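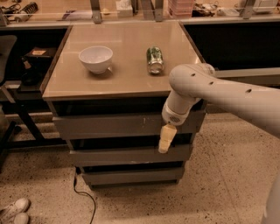 Start pose for the drawer task, bowl left, can standing.

Drawer task: gripper stops too low, and do we move the can?

ukahraman_s
Student project, one arm, task is to open the top drawer of a small cabinet, then put the can in the bowl. We demo in April. The picture is the pose we start every run from. The arm comes in from the right and the fingers point down in front of the drawer fronts. The top drawer is the one we want. My partner Umut Türkmen wrote the approach move and I do the grasping part.

Problem is the approach. Out of 16 runs the fingers reached the top drawer in 2. The rest went to the middle one. Same start pose each time, or it should be.

Sinan Kahraman

keltard
Where is your table height coming from? If you measured it with a tape and typed it in, check that first. We did our club project that way and were off by 2 cm for a month.

ukahraman_s
Typed in. Measured to the top surface, then subtracted the thickness of the top.

keltard
Then you are trusting two measurements. Touch the gripper to the table top, read the pose, and use that number.

fineck_b
I would look at the table top before the height. It is glossy and it has the ceiling light in it. If your depth comes from a camera, a shiny surface gives you bad points. Put a sheet of matte paper down and run it again.

keltard
The drawer fronts aren't glossy though. He's missing on the fronts.

fineck_b
He's finding the fronts from the top edge, I assume. Bad top, bad fronts.

ukahraman_s
Yes, from the edge. So both could be true. I'll do the touch test tonight and the paper after that.

indik
Separate question. Does the can have to be standing? Our instructor at Akbulut made us do the same object in more than one pose or it didn't count.

ukahraman_s
The rules only say "can on table, bowl on table." Umut wants to test both. I would like to get one working first. Layout with the can on its side is below.

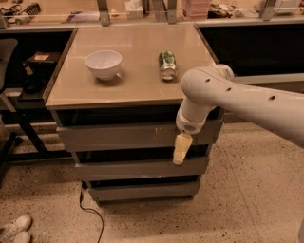

Replies, page 2

indik
OK, then I side with Umut. With the can lying down you need a different grasp, and you want to know that now. The bottom end is facing forward there, so the body runs away from you toward the back. Fingers have to close across it left to right.

keltard
Disagree. Fix the drawer first. If the approach is wrong, the grasp data tells you nothing.

indik
They're two separate moves with two people on them. Umut does one, Sinan does the other.

keltard
On one arm.

umut_t
Umut here. We can split the lab time, I don't mind mornings. Also the wrist angle in my approach is a fixed value, so if the cabinet gets turned a little the fingers won't line up with the front. Has anyone put tape on the floor for the table legs?

fineck_b
Yes, tape the corners. And get that cable on the floor away from the front left corner, a foot will catch it and pull something.

ukahraman_s
Did the touch test. The table top is 2 cm lower than what I typed. Changed it, haven't done a full set of runs yet. Will post the numbers.

fineck_b
Do the paper too.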